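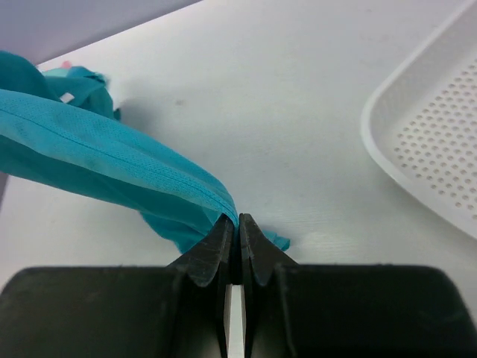

So the mayor of Nikindale is stepping down in May, and I have read the statement twice so you don't have to. 1/

It is 19 sentences long. Fifteen of them are thank-yous. One thanks the river.

The reason given is "a wish to spend more time on other things." The other things are not named. I respect this. I have also left meetings to spend time on other things.

For those who don't follow the politics of a town with one traffic circle: under the charter, the deputy mayor fills in until the council picks a replacement from among its own members. Simple enough.

Except the deputy mayor's seat has been empty since last fall, when the last one moved to Bomlow for the schools. The council put off filling it. Then it put off talking about putting it off.

Next in line is the council president, who has told the Bomlow paper she "would serve if asked" and has told the Nikindale paper she "isn't seeking it." Same afternoon. I subscribe to both, which I'm starting to think is the problem.

There are two blocs on the council. One wants the Studoretti warehouse plan approved before summer. The other wants it approved before summer with a sidewalk. You would not believe how much these people dislike each other.

The outgoing mayor held them together for eight years by scheduling the sidewalk discussion last and letting the meeting run until somebody had to go home and feed a dog. It's a style of leadership. I've seen worse from people with motorcades.

A reader asks if this means a special election. Only if the council can't agree on a name within sixty days. They took longer than that to choose the font on the welcome sign, so I'd keep your evening free.

Another reader asks about the Cunha Road bridge, which the mayor promised to fix in her first campaign, and her second. The statement calls it "a foundation for whoever comes next." The bridge could use one of those too.

To be fair to her (I try, roughly once a term): the budget balanced, the library kept its night hours, and she answered her own phone. I called to complain about leaf pickup and she told me I was wrong, with the ordinance number. I was wrong.

Next council meeting is at 7 pm. The succession is item two on the agenda, right after approving the minutes, which took forty minutes last time.

I'll be in the back row and will post from there until my battery goes. Sidewalk people sit on the left, if you're coming.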